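Bedside Tray Project, final report
Cherry Mae Galang and Lorraine Ruawai
Home Organization unit, section 2
2024-02-13

What we wanted to find out

If one shallow open tray can hold the stuff a person leaves on their bed during the day, so the bed gets cleared in one go at night. No drawers, no lids. The idea came from Lorraine's cousin's room in December, where everything was on the blanket and she slept on the other half.

Method

Picked 3 bedrooms. Let people put whatever they liked in the tray for a week, no rules, then looked at what ended up in it. Cherry Mae kept the log, Lorraine did the interviews (short ones, mostly in the hallway). We also borrowed the sorting sheet from the Wokum handout but changed the headings becuase "office" and "tools" made no sense for a bedroom.

Bedroom 2 was the most useful. Gray tray, pale rim, set right on top of the red flowered blanket. It got used as a catch-all. A big pink children's book, 看图说话 (look at pictures and talk, first grade level), went in flat and took up a lot of the bottom. After that things just go on top of the book. A leopard-print scarf bunched up, a clear plastic bag, two packaged pads over by the right wall. The red carton stayed out, on the blanket to the left.

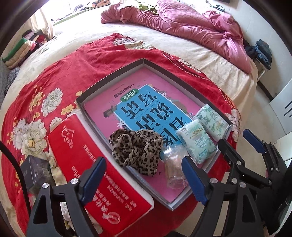 Problem one is the book. Anything flat and large turns into a floor, and you can't get it out without unloading everything else first. We asked if books could live somewhere else and the answer was "then I won't read it with her." Fair. So we'd say book goes upright beside the tray, or get a deeper tray.

Problem two, soft things. A scarf that isn't folded eats space. Folded in thirds it would go along one side. Lorraine timed herself folding one, it's nothing, a few seconds.

Problem three, private items. Pads in an open tray are easy to reach, which the user liked, but she said she moves them when people visit. A small pouch would fix it. We priced one at Jiroseo, 200 pesos, seemed like a lot for a pouch. Sewing one is cheaper.

Results so far

Bedroom 1 gave up after two days, tray went under the bed. Bedroom 3 used it but only for chargers. Bedroom 2 kept going all week and still has it. Carrying the tray off the bed at night worked there, putting things away from it did not really happen.

What we would do differently

Longer than a week. Ask for a list of what was on the bed BEFORE the tray, we forgot and had to go from memory. Also try a divider. Zacharias group has cardboard left over from their shelf project and said we can have it.

Still to do: type up the bedroom 3 interview, return the spare tray, fix the headings on the log sheet.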